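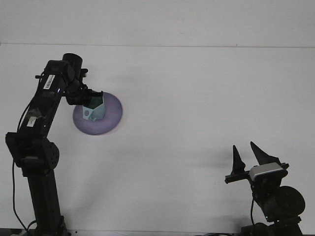
Week 5 notes: Collecting demonstrations

Gerrit Potgieter, Robot Learning Practical

These are the notes from the session plus the bits I ran out of time for. If you were in the other group, you got them in a different order, but the content is the same.

Last week we trained on the set I handed you, and most of you asked why the policy kept drifting to one side before it closed the fingers. Go back and watch the episodes I gave you and you'll see me doing exactly that. I have a lazy left hand! The model copied it, because copying is its whole job. So this week you make your own data, and you get to find out what your own bad habits look like.

Words we'll use

An episode is one attempt at the task, from the start pose to the moment you press stop. A demonstration is an episode you decide to keep. An observation is whatever the policy gets to see at one time step (for us, the camera images and the joint positions). An action is the joint target you send by moving the leader arms. Please don't mix up the last two in your write-ups, I had a terrible time grading them last November.

The task

We're doing cup on plate. One arm brings the little blue cup to the purple plate, sets it down and lets go. The other arm stays parked, open, off to the side. You still record its joints - a parked arm is data too, and if you bump its leader in the middle of an episode the policy will happily learn to twitch.

I like this task for beginners. The cup has flat sides, so how you line up the fingers matters, and the light blue against lavender on a white table gives you something to think about when you get to image augmentation. Crank up the color jitter and ask yourself whether you could still tell the two apart. A couple of you from the Adisar project did this with gray parts on a gray mat, and I still don't know how you got anything out of it.

Before you record

Home both arms. Check that the cables hang clear of the joints through the whole reach, especially when the arm goes high. Open the live camera view and look at it, really look, for a few seconds. Is the whole plate in there? Can you see the fingertips when they're over the cup? The wrist blocks more than you'd think from the fixed camera, and if you can't tell from the image whether the cup has been released, the policy can't either.

Then do 5 practice runs and throw them away. Everyone wants to keep the practice runs. Throw them away.

How to move

Slower than you want to, but don't stop. Long pauses are the number one problem in student data. You hover over the cup, you think about it, and now you have eighty frames that say "when you're above the cup, do nothing." The policy learns that beautifully and then hangs there forever. If you need to think, do your thinking before you press record.

Come down on the cup from above, close, lift, travel, lower, open, back off. Keep recording until the fingers are well away. The Botha recordings on the shared drive all end the instant the cup touches down, and every policy trained on them refuses to let go (go and try one, it's pretty funny).

Where to put things

Move the plate between episodes, and the cup too. I use 9 plate positions and take them in shuffled order, so that I'm not getting tired in the same corner every time. Turn the cup as well, so the fingers don't always meet the same pair of sides. If you only ever put the plate in one spot you'll get a great success rate in that spot and nowhere else, and I will move your plate when I grade.

Keep or toss?

Toss it if you dropped the cup, if a hand came into view, or if the recorder complained about missing frames. Keep it if you missed the first grasp slightly and recovered smoothly. Recoveries are gold! In the Plerano set some 17 episodes have a small correction in them, and taking those out made the trained policy noticeably worse.

Write your reason next to every tossed episode in the log. One or two words is plenty.

For next time

Each pair brings 8 clean demonstrations and the log. That's far too few to train on, I know. We'll pool everybody's and look at how differently you all move before we train anything. Read the Westorano handout up to the part on action chunking, and skip the appendix unless you enjoy that sort of thing.

Leave the arms in the home pose when you're done, power off at the strip, and put the cup back in the drawer with the plate.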